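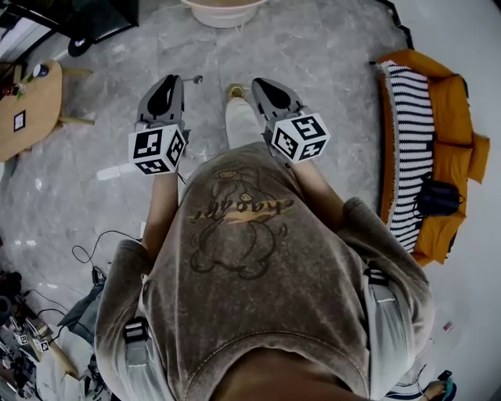 Home News Events Sports Contact
Search this site Go

Nonico opens doors, lets visitors try the grippers

CEDISMONT - Busy Sunday at Nonico. The robotics firm held its open day on 7 April 2019 at the old Vogler building and 556 people signed in at the door, well up on last year.

Biggest draw was the hand-held grippers. One in each hand, harness over the shoulders, a marker cube on top of each handle so the system can follow where the hands go. Staff worked in a mocked-up living room - orange sofa, striped blanket, small wooden table - and visitors got a turn after each demo. Waits ran to 50 minutes by early afternoon.

"People think they'll be clumsy and mostly they are, for the first try," said Lutz Petersen, who ran the demos. "Then the kids get it before the parents do."

The recordings are used to teach robot arms the same household jobs, Petersen said. Nonico has 13 people on the project now and is looking to hire 3 more before the summer. No arms running on the day, wich disappointed a few. Those are at the Brorkasia site and wont be shown until November.

Parking was a mess. Cars backed up along the access road from late morning and some families gave up and went home. The firm says it will open the rear lot next time.

Entry was free. Sign-up for the November demonstration opens next month at the front desk - places limited, under 12s with an adult.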